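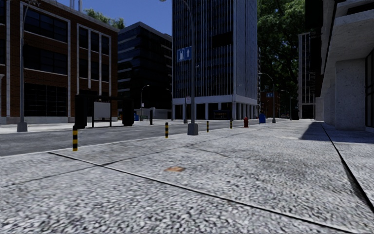 The deputy parking supervisor of Farnton would like it known that she has been ticketed twice in her own town, and that both times she had it coming.

"I paid the same day," she says. "Then I complained for a month, like everybody else."

She has spent 9 years answering the public's letters, which arrive at a rate of 400 in a good month. February is never a good month. People get parked in by snow, stay parked in out of principle, and write.

Her favorite came from a man on Lachance Street who argued that he hadn't been parked at all, only "stopped for the weekend." She read it aloud at lunch. The ticket stood, though she admits she was tempted.

The town's newest meters, made by Ostik, were supposed to cut down on the mail. They take cards, coins and a phone app called Brostano, which logs drivers out whenever it rains. "I wouldn't say whenever," she says, and looks out the window. "Often."

Does anyone ever write to say thank you? One woman did, at 83, after an officer helped her find her car. It had been on the next block.

"She put a dollar in the envelope for the meter," the supervisor says. "I had to fill out two forms to send it back."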